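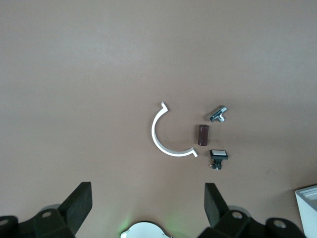 Trestholm small parts assortments are sold by weight, in bags and in tubs, for repair benches, school workshops and anyone who builds things from leftovers. Each bag is a mix of plastic clips and brackets, metal fittings, switches and other bits of hardware, all unused. Sizes and shapes vary a good deal within a bag. A white plastic piece bent into a half circle, with a small tab at each end, can turn up alongside a silver-gray tee-shaped fitting and a small push-button switch with a pale face and a black surround. We do not match parts to each other, and pieces in the same bag are not meant to fit together.

Item: Trestholm Mixed Small Parts
Order code: 357
Sold by: Prindell Supply
Availability: In stock

What is in the mix

The parts come from discontinued lines and canceled orders. We sort out anything cracked, bent out of shape or rusted before packing. Most of what is left is small enough to sit in the palm of your hand. Plastic parts are mainly white and black. Metal parts are usually bare or plated.

Switches are packed as they come to us, without wiring and without data sheets. Ratings are not given. Check any switch with a meter before you use it, and do not use switches from this assortment on household current. Fittings are not certified for gas or drinking water.

Sizes

Small bag: 45 pieces
Workshop tub: 1,000 pieces

The small bag is resealable. The tub has a snap lid and a carrying handle, and stacks with other Trakden tubs of the same size. Dividers for the tub are sold separately under the Jara name and lift out for cleaning.

Choosing a size

The small bag is enough for a beginner's sorting exercise or for trying out the mix. Schools and clubs usually take the tub. If you need one particular part in quantity, this is the wrong item, and we cannot pick through stock to fill a request. See Clips and Brackets or Switches, Panel Type, for parts sold singly.

Sorting tips

Tip the bag out on a plain, flat surface in a color that is different from the parts. White clips are hard to find on a white bench. Pull the switches first and put them in their own container so the pins do not get bent under heavier metal pieces.

Shipping and returns

Orders placed before noon ship the same day, except Saturday. Unopened bags and tubs can be returned within 45 days. Opened assortments can't be returned unless the contents are damaged.

Keep away from small children. Contains small parts that can be swallowed.

Related items: Jara tub dividers, Trakden empty tub with lid, Trestholm washers and spacers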